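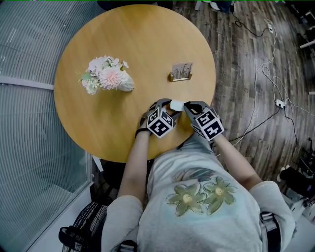
## About Sandetti

Sandetti is a small shop on the main street in Skostbridge. We sell artificial flowers, table pieces and cards, and we rent arrangements for weddings, office lobbies and waiting rooms. The shop opened in 2000 in a former shoe repair store and moved across the street 13 years later, when we needed more storage.

### What we do

Most of our work is made to order. You tell us the colors and the size of the table or shelf, and we send a price before we start. Small bouquets take two or three days. Wedding orders need 20 days, and longer in the spring.

We stock 678 kinds of stems – the full list is on paper at the counter. The greenery comes from Pálfi, a supplier we have used from the start.

### Rentals

Rented pieces go out for a month at a time. We bring them, set them up and pick them up again. Dusting is included. Delivery is free inside Skostbridge, and there is a flat charge for anywhere else.

### Classes

Our evening class, Drollamance, covers wiring, taping and building a simple centerpiece. It runs for six weeks, starting in January. Tools are supplied – bring your own apron. Sign up at the counter or by phone.

### Repairs

We clean and restem older arrangements, including ones bought elsewhere. Silk that has faded can't be dyed back, but we can often replace single blooms.

Page updated 12/15/18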